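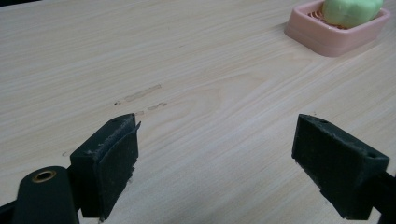
Hadiza Osagie asked that the soap dish question go first this time, as it got pushed off the end in January and people had gone out and bought their own. Agreed. Item moved up.

Neludby House residents' meeting, shared kitchen and washrooms. Start 7:10 pm, ground floor kitchen. Minutes of last meeting taken as read, one correction: the kettle was descaled, not replaced.

1. Soap and soap dishes

Long one. Bar soap stays, liquid soap goes when the current bottles run out. Vote was 9 for, 4 against. Main argument for was cost and the pump bottles clogging. Main argument against was sharing a bar, which some people just don't like and won't be talked out of. Compromise – anybody who wants their own bar keeps it in their own room and carries it down.

Pink dish with the green bar to be the pattern for the rest, raised rim all the way around so the soap doesn't slide off when you put it down in a hurry. Ridges inside. Question from the second floor whether ridges get scummy. Yes they do, all of them do, it gets rinsed weekly whichever kind we buy. Added to the Saturday-type chores, see item 3.

Color: left to whoever orders. Request that it not be white as the white ones went missing against the sinks. Noted.

Osum bars vs Dal Bello bars. Osum lasts longer, Dal Bello smells less. Two people get headaches from scent so Dal Bello for the washrooms, Osum ok for the kitchen till the box is used up. 24 bars left in the box under the stairs. Please take from the open end, somebody tore the other side and they fall out the back.

2. The table

Pale wood tabletop. Three things came up.

Soap off the table at mealtimes, dish goes back by the sink. Argued a bit. It ends up on the table because the sink ledge is too narrow for it, fair point. Shelf proposed, 4 ft, on the wall left of the window. Price from Altia was $33 with brackets, without delivery. Approved up to $50 so we don't have to come back for screws.

Marks on the top. There's a small patch of them. Opinions differ on whether it's wear or something dried on. Try warm water and a soft cloth first. No scouring pad!! If it doesn't shift, leave it alone and we look at it next meeting. Suggestion of a tablecloth, no support.

Grain runs lengthwise-ish so wipe along it – request from the person who wipes it most. Fine.

3. Chores sheet

Old sheet is full. New one goes up on the fridge, same columns plus one for rinsing the dishes (soap dishes, not plates, wording to be fixed). Swap with a neighbor if you can't do your week and write the swap down. Last month two people did the drains and noone did the bins.

Towels: hand towels changed twice a week, hooks labelled by floor. Third floor hook is loose, third floor says they will fix it.

4. Money

House account stands at $2,354 after the water bill. Nothing owed. Soap and cleaning stuff to come from the kitty jar as before, receipts in the envelope please and not in the jar itself, they come out damp.

Shelf comes from the account.

5. Anything else

Freezer needs defrosting, drawer two wont close. Date to be put on the fridge with a day's warning.

Window over the sink sticks. Candle wax tried on the runner, better but not right.

Request for a second drying rack. Held over, no room until the shelf is up.

Lost: one blue sponge holder, suction kind. Found: a teaspoon set, in the recycling, on the windowsill now.

Actions
Order shelf – Hadiza
Order dishes, same shape, one per washroom – Hadiza, after shelf
New chores sheet – second floor
Clean marks on table, gently – first floor
Hook – third floor
Freezer date – not assigned, ask in hallway

Closed 8:25 pm. Next meeting same place, time on the fridge.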